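Ticket: Dell tower, front desk at Plevside — no display, beeps, then nothing
Opened by: Iolanda Magalhães
Assigned: Joni Turunen
Priority: normal (was high, see note 3)
Status: open, waiting on parts

1. Reported
Iolanda: PC at the front desk wont start properly. Power light goes amber, fans spin up loud, screen stays black. Was fine the evening before. Bookings spreadsheet is on it, some 2,000 rows, last copied to the shared drive in November. Please don't wipe anything.

2. First look (Joni)
Swapped monitor and cable. No change. Different wall socket, no change. Held power button 30 seconds with mains out, tried again. Amber light, beeps, off. Beep pattern looked like memory but I only caught it twice so not betting on it.
Keyboard and mouse unplugged, same.

3. Loan machine
Amna Bukhari lent the desk the spare Stenoso laptop. Bookings going on paper and the laptop for now. Dropped to normal.

4. Memory
Took both sticks out, cleaned contacts, tried each alone in each slot. Same beeps every time. Borrowed a known good 16 GB stick from Abla's machine — same again. So not memory, or not only.

5. Power supply
Tester says all rails fine. Leaving it in for now.

6. Strip down
Drive first, on account of the spreadsheet. Slides out in its blue caddy, no screws. Seagate. It goes to Josué for copying before anybody does anything else with it.
Cooler off, paste gone to chalk. Processor out. Looked at the socket with a torch, think there's a bent pin near one corner but my eyes aren't good enough. Abla to check with the magnifier.
Please leave the socket bracket UP and don't put a finger or a cloth anywhere near it. Side panel stays off as well.
State of it on the bench:

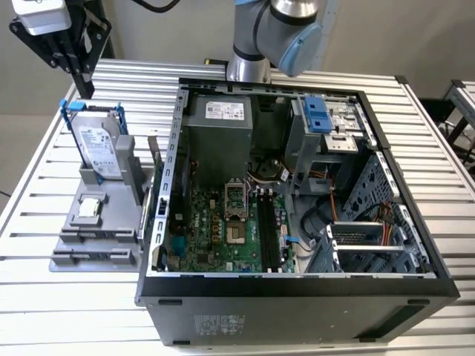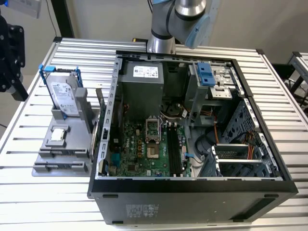 7. Still to do
Josué: copy the drive. Bookings folder first, then desktop, then the rest if it lets you.
Abla: magnifier on the socket. If it's one pin we can try to straighten it. If more, don't bother, order a board.
Me: fresh paste from Lins, they shut at 12 so tomorow morning. Price up a replacement board at Grada while I'm there.

8. Note from Abla Ghanem, 10 July 2025
Seen this. Can't get to it before the afternoon. Does the board have to be same model or just same socket? The front panel plug on these Dells is odd, I've been caught by it before.

9. Reply (Joni)
Same model please. Second hand is ok. Iolanda has asked twice about the spreadsheet so Josué's bit comes first — will update here once he has the folder off.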